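About Dastau House

Dastau House is a residential college for adult learners. It was founded to give people who left school early, or who have been away from study for a long time, the chance to return to it in settled surroundings and at a sensible pace. The college is a registered charity and is governed by a board of trustees. It takes no part in politics and has no religious foundation.

Our history

The college opened in a former seed merchant's offices in Renton, with a single course in written English. Demand was greater than the founders had expected, and within a few years the rooms above the offices had been taken over for teaching as well. The move to the present site followed when the Sokol building, until then a training centre for railway clerks, came up for sale. The purchase was met in part by a public appeal and in part by a loan, which has since been repaid in full.

The library was added later. It now holds 3,000 volumes, chiefly in history, literature and the natural sciences, and is open to residents until late in the evening. Members of the public may read there by arrangement with the college office, although books may be borrowed only by enrolled students and former students.

What we teach

Teaching is arranged in three terms. All students follow the Foundation Course, which covers written English, practical mathematics and methods of study. From the second term they also choose one subject from the following:

Modern history
Literature
Biology
Book-keeping and business practice

Classes are small and are held on weekday mornings. Afternoons are kept for private study and individual tutorials. Students are assessed by coursework and by a written paper at the end of the year — there is no entrance examination, and no earlier certificates are required. Applicants are asked instead for a short letter setting out what they hope to study and why, and are then invited to interview.

Living at the college

Residence is an important part of the course. Students live in the Sokol building itself or in Pimitz Lodge, a short walk away across the garden. Meals are served in the dining hall, and there is a shared kitchen in each building for those who prefer to cook for themselves. Residents are welcome to bring their own bedding.
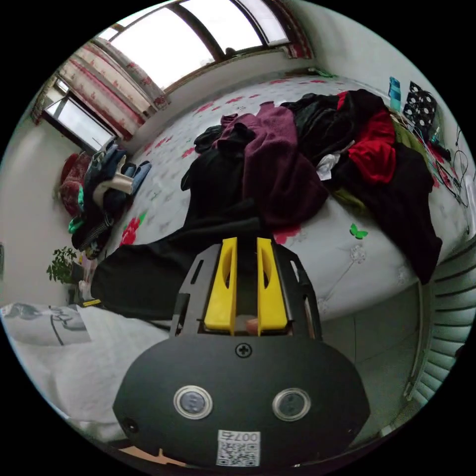
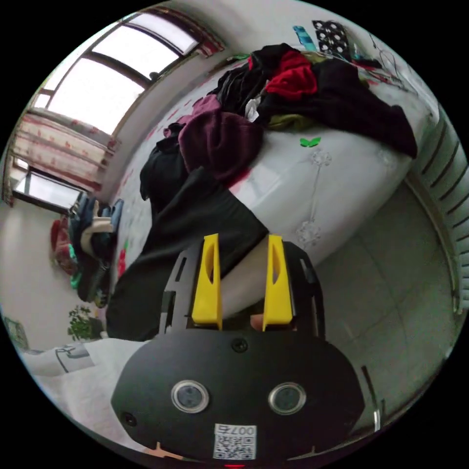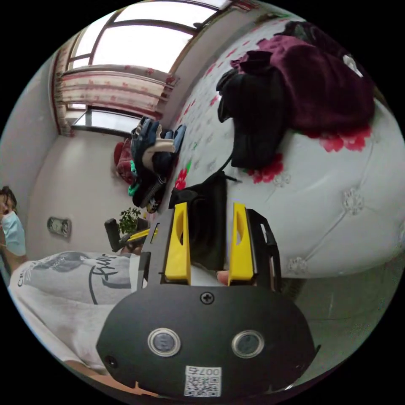
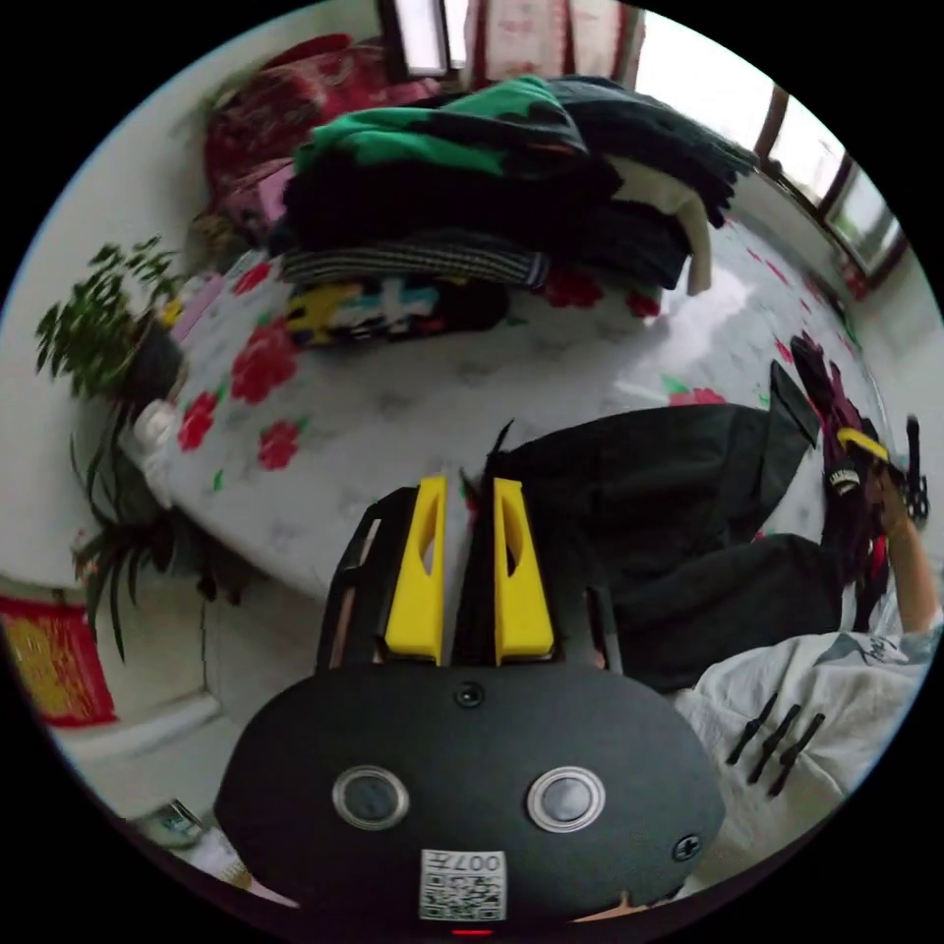
Quiet hours are observed from ten in the evening. Guests may stay at weekends if the office has been told in advance. Students with caring duties at home may apply to attend as day members, and the college keeps a number of places for this purpose each year. Day members have full use of the library, the dining hall and the common room.

Fees and bursaries

Fees cover tuition, accommodation and all meals taken in hall. They are reviewed each May and the new rates are sent to applicants before any offer is accepted. The Pimitz Fund, set up under the will of a former student, provides bursaries of up to 506 pounds a term towards books, travel and childcare. Applications to the Fund are treated in confidence and have no bearing on the offer of a place.

Our commitments

The college seeks to treat every applicant fairly and to make its courses open to people of all backgrounds. Ground-floor teaching rooms have step-free access, as does the library. The upper floors of the Sokol building do not, and applicants who may be affected by this are asked to speak to us early so that suitable rooms can be set aside. Our policies on safeguarding, complaints and data protection may be requested from the college office in print or in large type.

Visiting us

Prospective students are warmly invited to see the college before applying. The next open day is on 18th November, with tours in the morning and talks by tutors after lunch. Places at lunch should be booked through the office. Visitors arriving by bus should take route 258 from Renton station and alight at the Dastau Lane stop.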